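We use cookies to improve your experience on this site. By continuing to browse, you accept our use of cookies.

Member visit report: Brikix components plant, Ludby

A delegation of 15 representatives from member companies attended the Brikix plant at Ludby in February, at the invitation of the plant's management. The visit formed part of the Association's program on supply chain readiness in the automotive components sector. Members were received at the north gate and given a safety induction before proceeding to the press hall.

The Ludby site employs 635 people across two shifts and supplies door modules, seat frames and brake pedal assemblies to vehicle manufacturers and to the aftermarket. Management advised that orders from the aftermarket had held steady over the past year, while those from vehicle manufacturers had softened.
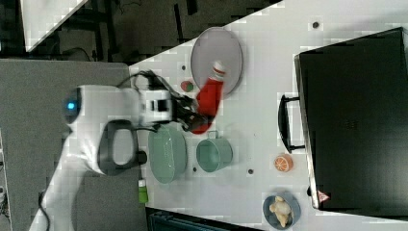
Photo: Association Secretariat

In the press hall, members observed a die change on the line producing seat frame side members. The change was completed in 11 minutes. The plant manager, Hwa-young Ok, stated that the target for the coming year is to bring every line in the hall to the same standard. She noted that the older presses at the eastern end will require new clamping equipment before this can be achieved, and that capital approval is being sought.

Questions from members centred on steel supply. Brikix purchases coil under fixed-term contracts and holds a larger buffer than in previous years. Several members reported a similar approach and expressed concern at the cost of storage and the effect on working capital.
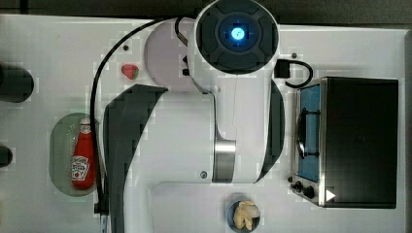 White robotic arm with its blue indicator lit.

The delegation then moved to the pedal assembly area, where Brikix has introduced the Mistus traceability system. Each assembly carries a code linked to its torque records and to the batch numbers of its bushes and springs. Management reported that the system has shortened the time needed to answer a customer quality query, although operators required more training than had been allowed for in the original plan.

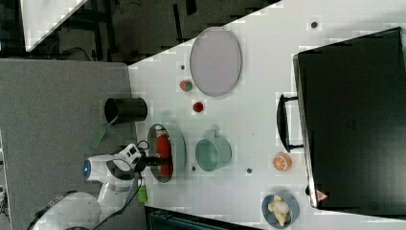

Labour and skills occupied much of the afternoon discussion. Brikix takes apprentices in toolmaking and in electrical maintenance, and finds the latter considerably harder to recruit. Members agreed that the present trade curriculum gives too little time to automated handling. A task as modest as closing a gripper on a red bottle-shaped object in an oval dish calls on mechanical, electrical and programming knowledge, and these are still taught as separate units. The Association undertook to raise the matter in its next submission on vocational training.

Freight was also discussed. Fang, the carrier serving the Ludby industrial estate, has altered its collection times, and finished goods must now be at the dock by 2 p.m. Members with premises on the estate asked that the Association seek a later collection on their behalf. 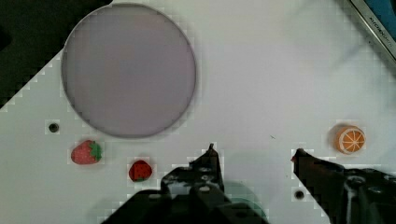
Round plate and toy fruit on a white tabletop.

The visit closed with a short session on energy costs. Brikix has metered its paint line separately and will share the results with participating members once a full year of data is available. Members wishing to receive the results should notify the Secretariat in writing.

The Association records its thanks to Brikix and its employees at Ludby.

Related items
Submission on tariff treatment of imported fasteners
Aftermarket parts labelling: guidance for members
Apprentice wage subsidy: changes to eligibility

Comments (3)

Toolroom_Greg
Was the 11 minutes measured last good part to first good part, or just the physical swap? Makes a big difference.

M. Castellan
We are also on the estate and support the request for a later collection. The current cut-off means our afternoon output sits overnight.

Pedalbox
Interested in how the traceability codes hold up after coating. Ours became unreadable and we had to move the mark to the bracket.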